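Folding Knitwear at Home: A Comparison of Two Methods
Student project report, Textiles and Home Studies
Bronisława Krajewska and Jianhua Peng

January 29, 2018

1. Introduction

Heavy jumpers are awkward to store. They take up more room than shirts, they stretch if they are hung on thin hangers, and a thick knit does not hold a crease, so a badly folded one opens out again on the shelf. Both of us live in shared rooms with limited storage, and this is where the idea for the project came from.

We wanted to find out whether the way a cable-knit jumper is laid out and folded makes a difference to how much space it takes and how well it keeps its shape. We compared a flat fold, which is the kind used in most shops, with a rolled fold, which is often suggested for suitcases. We also looked at how long each one takes a person who has not practised it.

2. Background

A cable pattern is made by crossing groups of stitches over each other. This makes the fabric thicker and gives it raised ropes running along its length. When such a fabric is folded across the cables it resists, and when it is folded along them it bends more easily. Our course notes mention this only briefly, so part of the project was to see whether it mattered in practice.

The advice we found in leaflets and library books was mixed. Some of it said never to hang knitwear. Some said that hanging was fine if the jumper was first folded over the bar of the hanger. Nearly all of it agreed that the garment should be laid out fully before folding, with the sleeves straightened, and we took this as our starting point for both methods.

3. Materials

The main garment was a cable-knit jumper with a small embroidered logo on the chest. We chose it because the sleeves are long and the knit is thick, so any problem with the fold would show up clearly. We also used a plain fine-knit jumper for comparison. It belongs to Jianhua and is lighter and thinner.

For storage we used a Hiebert shelf box and a Lekalance drawer divider. Times were taken with a phone. Heights were measured with a ruler held upright beside the folded garment.

We did the laying out on a bed. We had first planned to use a table, but the one we could borrow was too narrow for the sleeves. A bed is also where most people fold their clothes, so the results should be closer to ordinary use.

4. Laying out

The first stage was the same for both methods. The jumper was put down on the bedspread and the sleeves were drawn out away from the body. The body was then smoothed from the neck towards the hem. We did not pull at the ribbed parts, as these spring back and can drag the rest of the knit with them.
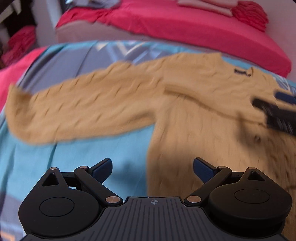

Figure 1. The cable-knit jumper on the bedspread, with one sleeve drawn out to the side.

The sleeves took more time than we expected. A cable pattern that has twisted inside the sleeve is easy to miss until the fold is made, and then it leaves a ridge. After the first few tries we began checking each sleeve by running a hand from shoulder to cuff. This added a little to the time but the folds were neater.

We also found that the bedspread itself helped. It has a pattern of triangles and other geometric shapes, and we used the edges of these as a rough guide for keeping the hem straight. On a plain sheet we would probably have needed a tape or a strip of card.

5. The two methods

Flat fold. The jumper lies face down. One side is brought in to the middle of the back and the sleeve is turned down so that it runs parallel to the side seam. The other side is done the same way. The bottom third is folded up and the top is folded down over it.

Rolled fold. The jumper lies face up. Both sleeves are crossed over the chest, the body is folded in half lengthways, and the whole is rolled from the hem to the neck. The roll is kept firm but is not squeezed.

Each of us did each method 30 times with the cable-knit jumper and 12 times with the fine-knit one. We took turns so that neither person did a long run without a rest.

The room was in normal use during the project. Other folded things were kept there, including towels and blankets, and we left these where they were. We worked only on the bed with the turquoise bedspread and kept the other bed out of the test.

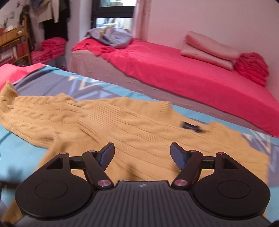

6. Results

With the cable-knit jumper, the flat fold was the quicker of the two. Its average time was 19 seconds once laying out was finished. The rolled fold was slower, mainly because the roll had to be started again if one end ran ahead of the other.

The flat fold also stacked better. The folded jumper stood 195 mm high when it was first put down with a second thick jumper underneath, and it settled a little overnight. The roll kept its shape in the drawer divider but loosened when it was left on an open shelf.

With the fine-knit jumper the difference was small. Both methods were easy, and Bronisława preferred the roll for this garment as it fitted into the front of the drawer.

Folding across the cables left the fabric raised at the bend. In the flat fold this happens at the bottom third, and we could feel it through the stack. Making that fold slightly lower, nearer to the ribbed hem, reduced it.

7. Problems

Our times are not fully fair, as we both got faster during the project and had done more flat folds before it began. A better plan would be to use people who had not folded knitwear before and to change the order of the methods for each person.

We measured height with a ruler and by eye. A thick knit has no sharp top edge, so two people can get different readings from the same pile. We agreed to read from the highest point, but we only settled on this after the first set and had to repeat it.

We had also hoped to test vacuum bags made by Treveo. They arrived too late to be included, and we would like to try them in May when winter clothes are put away.

8. Recommendations

For thick cable-knit jumpers kept on a shelf, we recommend the flat fold, with the sleeves checked for twists before the first fold is made. For drawers with dividers, either method can be used. Fine knits can be rolled without trouble.

The spreadsheet of times and the printed instruction card are kept in the project folder in the Jomoron study room, together with the ruler.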